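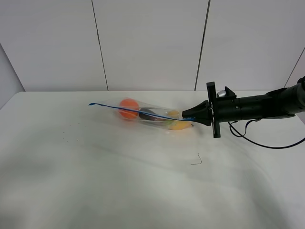 Slide 1: Fruit in a zip-top bag, held by the arm.

Opening. Thank them for coming out to the Midgate. Tonight is a film with live-action leads and drawn sidekicks, and I want 14 minutes on how the two get put together. Ask who saw Skallura in a theater. Wait for hands.

Eyelines first. The actor looks at a mark on a stick, and the animator gets whatever the actor gave. In the kitchen argument in Skallura there are 417 drawn frames, and in 40 of them the fox looks at her chin. Play the clip twice - no sound the second time.

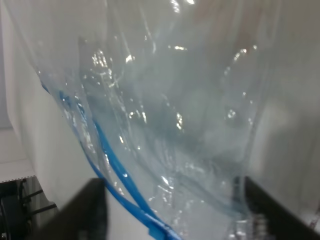
Shadows are the next problem. A drawn character with no shadow floats, and the Pondoscombe shorts mostly skipped them to save money. See-through things are harder still. With a clear bag like the one on screen, the blue cable inside goes pale behind the folds and the highlights sit on top, so a painter needs separate layers for each. Pondoscombe just drew paper sacks.

Then the chase. It opened in June and people still ask me about it. Run the clip to the bridge and stop. Questions, then lights down.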